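Sunday, July. Bench 2, back room

In at 3, nobody else about. Plan was the parts audit, ended up sorting small cases again. Didier if you read this: your Bataineh box is on the top shelf, left, don't go digging in the drawers for it.

Started with the white cases. They've been turned into general dumping grounds since the move to Ustamora and half of them have got things in that want to be somewhere else. Rule I'm trying out — one case, one job, and whatever doesn't belong goes in the Ilel tub to be argued over later. Tub is full already. Need a second tub, or fewer arguments.

Emptied 8 so far. Mostly cable ties, bits of foam, a dead coin cell (binned in the battery pot, not the bin bin). One had a good set of hex keys we'd reordered from Brokel in spring. Annoyed about that. Wrote it on the board so we stop buying them.

Kettle on, then the marking-up cases. Want each of these to hold a pen and the little bits that go with labelling and nothing bigger. The divided ones are best for it, pen goes in the long side and doesnt roll about.

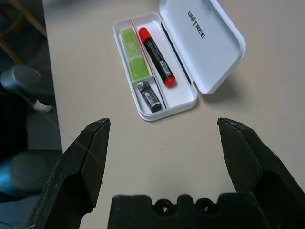 p. 45

White UNITREE case, lid hinges right back and sits flat, handy on the bench. Red-capped marker in the wide compartment, fits with the case lying any way round I'd think, not tested. Green packet in one of the small bays, small black thing with the white and silver label in the other. Left both where they were. Can't decide if the black one is a memory stick or a battery — check before it goes anywhere, and if it's a stick see whether anyone wants what's on it before it gets wiped. The packet can stay if it's any use for labelling, otherwise tub.

Marker has a barcode label on the barrel so it ought to be on the stores list. Look it up. If it's one of the old lot then the list is out of date again and I'll have to do the pens as well, which I was hoping to dodge.

Things to sort out:
more lids that close properly, two of the older cases have gone at the hinge
labels for the outside, NOT the lid, lids get swapped
ask Didier Renaud what he wants kept from the Brokel order, he had first pick last time and moaned anyway
foam offcuts, keep or chuck? I say chuck

Tried a strip of masking tape along the front edge as a label. Peels off one corner after ten minutes. Paper label under clear tape is better but slower, and the clear tape is down to the last inch. Put it on the shopping list, wide one not the narrow.

Also the shelf under the window wants clearing before the new cases go on it, there is a jar of screws up there with no lid and I am not picking those up a second time.

Stopped at 8. Bench wiped, tub under the bench with a note on. Carry on with the drawers next, top one frist as it sticks.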